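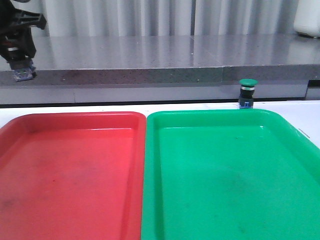
Osard's community kitchen will keep its coloured trays, after a consultation that drew 41 replies and at least one poem. The proposal, put forward in August, was to swap the lot for plain white ones, on the grounds that white looks cleaner. The regulars preferred what they had: red and green, laid side by side on the white table with their rims nearly touching, in front of the speckled grey counter. The red one has its scuffs and smudges, and several replies mentioned these with what can only be called affection.

Under the house rules, red means the contents are waiting for someone to deal with them and green means help yourself. The system dates from a misunderstanding over a quiche, about which the kitchen's manager, Eirlys Yorath, will say very little.

"White trays would have cost us 722 pounds and we'd have had to label them," she said. "Then we'd have had to get people to read the labels."

Nusrat Pramanik, who made the original suggestion, said she accepted the result and still thought white was nicer. She has been offered a say in the new tea towels - a smaller matter, though feelings are already running high.

The money set aside will go on mending the urn, which has been out of use for 22 days. Idalina Carvalho has been bringing flasks from home in the meantime and would like it known that she wants all of them back.

Lunches carry on as usual, with room for around 30. Anyone unsure which tray to use is asked to check before eating.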